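Marble-look vs. real stone for a kitchen island, moving into a Makow house

Home & Garden > Kitchens > Countertops

pramenon_pete wrote:
OK kitchen people, I need a sanity check. We closed on a little house over in Makow and the kitchen has to be gutted (the old counters are swollen up around the sink like a wet phone book). My wife wants marble. I want marble too, if I'm being fair, but I also cook with lemons and tomato sauce pretty much every night and I've read the horror stories. The guy at Engebretsen showed us 2 marble-look samples and one of them fooled me from across the room. Up close, less so. Has anyone lived with the fake stuff long enough to regret it?

saltandvinegar wrote:
Seven years with real marble here, and I would do it again tomorrow. Yes, it etches. Ours has rings by the stove and a cloudy patch where my son left half a lime overnight. After the first year you stop seeing it! My grandmother rolled dough on the same slab her whole life and never once said the word "sealer."

toastrack wrote:
Hard disagree. I had real marble in the last place and I turned into a crazy person about it. Coasters everywhere, yelling at guests, wiping up after people while they were still eating. When we moved I went with a gray marble pattern and I haven't thought about it since. The thing I'd tell Pete is to look at the veins and forget the base color for a minute. Cheap patterns have one kind of vein copied over and over. You want some thick ones, some skinny ones, maybe a brown line wandering through where you wouldn't expect it.

I'd go gray over bright white too. Crumbs and water spots drive me nuts on white, and the taupe and brown swirls hide a lot. It's also easier to put color on top of. I like a pink bowl on it, but that's me.
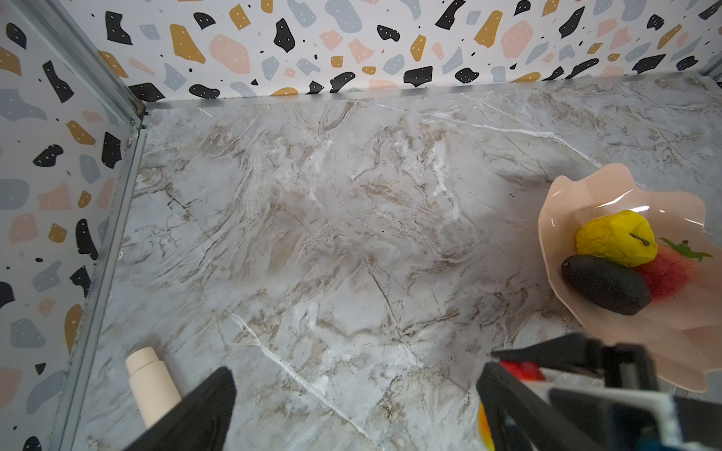
Gaëtan Millet wrote:
Sorry, but I have to side with the marble people. A pattern is fine the day it goes in. Then you get one bad chip on the corner by the dishwasher and you can't do a thing about it, where a stone guy can come out and hone a real slab. I paid for that once in September and it looked new.

toastrack wrote:
And how much did the stone guy charge you?

Gaëtan Millet wrote:
More than I told my husband.

pramenon_pete wrote:
Ha, ok. That's sort of my worry. The quote for real stone came in way over what we set aside, and that's before the sink cutout. Does the seam show on the patterned stuff? Our run is 102 inches on the long side and the Engebretsen guy was vague about whether he could do it in one piece.

dish_pit_dana wrote:
Make him put it in writing. Ours was supposed to be one piece and it showed up as two, with the seam right in front of the sink where the water sits. I sent it back and ate 3 weeks of washing dishes in the bathtub. The place in Skostmont was a lot more upfront, and they let me see the full sheet before they cut it. Those little square samples tell you nothing — the big veins don't even fit on them.

saltandvinegar wrote:
Dana's right about seeing the full sheet, and that goes for real slabs too. Bring a flashlight and look at it from low down.

pramenon_pete wrote:
Driving out to Skostmont with a tape measure and a very opinionated wife. If they have a gray one she can stand, I'm leaning toastrack's way for the long run, and maybe a small piece of real marble by the window for her pie crusts. Will report back with prices.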